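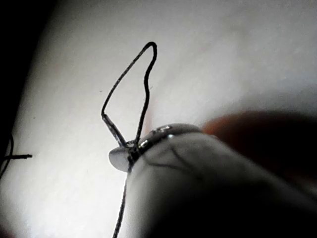
Hand repair has come back into the costing of workwear, and the first item in that costing is time. At Prajapati, a laundry and repair works that handles hired uniforms for kitchens and small engineering firms, a torn pocket takes longer to prepare for than to sew. The thread has to be cut, waxed if the cloth is heavy, and passed through the eye. Most menders over 60 will say that the last of these is the slow part. The usual aid is a thin wire loop fixed to a flat metal handle, and a small silver piece with rounded edges and a rim that catches the light, much the shape of such a handle, is a familiar sight on a mending bench. The pattern has changed very little, and its faults are well understood.

The main fault is the joint. The wire is held in the handle by a crimp, and the crimp carries the whole load when a thick thread is drawn back through a narrow eye. Sneha Negi, who runs the repair room at Prajapati, kept a record of failures through December. Of 71 threaders thrown out in the month, most had lost the wire at the crimp. The rest had a kinked loop that would no longer enter the eye. Very few had damaged handles.

"People blame the wire," Negi says. "The wire is fine. They are pulling a four-strand thread through an eye made for one."

Matching needle to thread is therefore the cheaper remedy. Prajapati now keeps its needles in 20 labelled tubes, each paired with one weight of thread, and menders are asked to return a needle to its tube before taking another. The rule was unpopular for a fortnight. Negi also moved the heaviest work, mainly jacket cuffs and knee patches, to needles with a long eye, which can be threaded by hand in good light.

Light is the second item. The repair room used to be lit from the ceiling only, which put the mender's own shadow over the work. Each bench now has a lamp at the left for right-handed staff and at the right for the others, set low enough to light the eye from the side. A sheet of white card behind the needle makes dark thread easier to see. For white thread the card is turned over to its black face.

Thread itself is the third. Akash Chaudhary buys for Hallero, which supplies several repair rooms of this size, and he tests each new batch by cutting 400 ends and looking at how many fray before they reach the eye. Spun polyester frays least when cut at a slant with sharp blades. Cotton behaves better after a single pass over wax. Two passes leave a deposit that gathers at the eye and stiffens the stitch.

Chaudhary is doubtful about self-threading needles, which have a slot at the top of the eye. They save time on light cloth, but the slot has an edge, and on canvas it wears through the thread before the seam is finished. Hallero stocks them for hemming and name tapes only.

Prajapati will repeat the count of failed threaders once the new tubes have been in use for a full quarter.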